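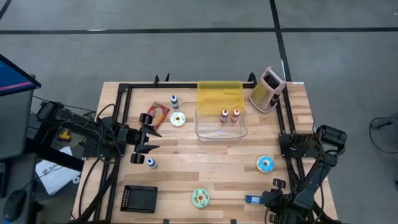

I finally merged the new grasp planner for the two-arm table, and I'm way more excited than anyone should be about a config file! The old planner, Likach, picked a target and stuck with it no matter what, even when the other arm had a much easier reach. Stonurov (yes, we're still naming releases after imaginary towns) scores every object for both arms and hands out the jobs again after each pick – so the arms spend a lot less time waiting on each other.

The perception side is still my headache. Toy donuts are easy, but the little dropper bottles are tiny, and once they're behind clear plastic the depth map goes to mush. I re-labeled 1,000 images over the past month and that got bottle misses down from 30 in our test set to 11. Better, but the bin is where most of those 11 live, so that's next.

If you're on the Musenside branch, pull before you run anything, as the gripper offsets moved to their own file. The replay viewer now opens logs from version 9 on up, and older ones need the converter script in the tools folder.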